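Report on a Visit to the Testdale Shared Workshop
Monday, February 19, 2018

The Ciston Makers' Association was received at the Testdale workshop for a visit of one afternoon. The purpose was to review the Jatoi build, a two-arm robot assembled by members of the workshop in their own time, and to consider whether a similar project could be undertaken at Ciston.
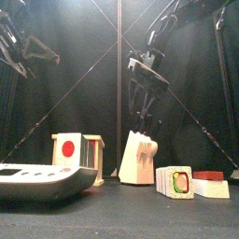 Construction of the Jatoi began with the frame, on which the members report having spent 82 hours. The budget was set at 2000 dollars and covers the frame, the arms and the wiring. Our delegation took particular interest in the bracing, where two thin cables cross in a large X in front of the black backdrop, one of them fitted with a small turnbuckle. The arms work over a dark gray tabletop, and the toy sushi roll and the toy boat are among the items set out on it. Ciston currently braces its own bench with steel angle and may wish to compare the two methods.

Grippers

The gripper fingers follow the Dranach pattern, which the workshop adopted after its first set proved too short. They are matte black and angular, with a tapered tip on the right finger. Replacement fingers are kept in stock, and a pair can be changed in 12 minutes. Wiring to each wrist is labeled at both ends, a practice our members agreed to adopt.
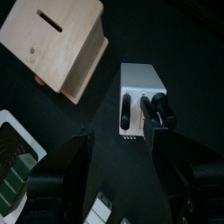
Further Steps

Testdale has offered to lend its drawings to Ciston for copying. A return visit is proposed for March, with attendance limited to nearly 50 persons across both groups. Members wishing to attend should notify the office in writing.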